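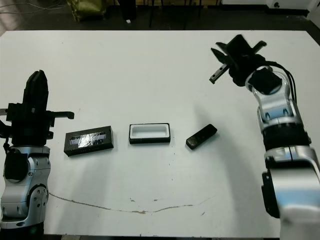
September 10, 2022

Saturday, and I spent it at Gradby with the two arms and a thermos. Bjarke Egilsson had promised to come in by ten and showed up after lunch with a bag of cinnamon rolls, so I forgave him right away.

The plan was to finally settle the finger question. We've had the Drerlow fingers on since spring and I've been grumbling about them the whole time, mostly because the tips are so blunt. Great on anything chunky, miserable on anything that lies flat. The Ukia set came Thursday (699 for the pair, which made me wince a little when I signed for it) and I wanted one good long day with both before Monday eats my week.

So: the windowed black box, the little tray with the white inside, and the small black block, all in a row between the arms, same order every round. Sixteen was too many rounds, by the way. I wrote 16 on the whiteboard this morning when I was full of coffee and optimism, and by round nine I was talking to the tray.

The box is the one I dread. That clear window is all crinkles and it throws the light right back, and the camera depth goes to mush over it. I tried dropping the exposure from 2000 to 300 and it helped some, but then the black block practically vanished on me! Black thing, black fingers, no contrast. Bjarke wants to put tape on the block. I told him that's cheating and he ate another roll.

The tray I love. One finger in over the rim, close, lift, done -- even the old fingers can manage it. The block is fine too if the right arm comes in along its long side, but the Bundgaard controller still wants to swing the wrist the long way round, and twice I had my hand on the stop button. Need to look at the joint limits again. I think I typed one of them in wrong back in December and have been living with it ever since, which is a bit embarrassing.

Score so far: Ukia wins on the box, Drerlow wins on the block, tray a tie. Bjarke says that means one of each, left and right, and I laughed, but I've been chewing on it all evening and I kind of want to try it.

Also I must wipe that table down. And call Mom back tomorrow.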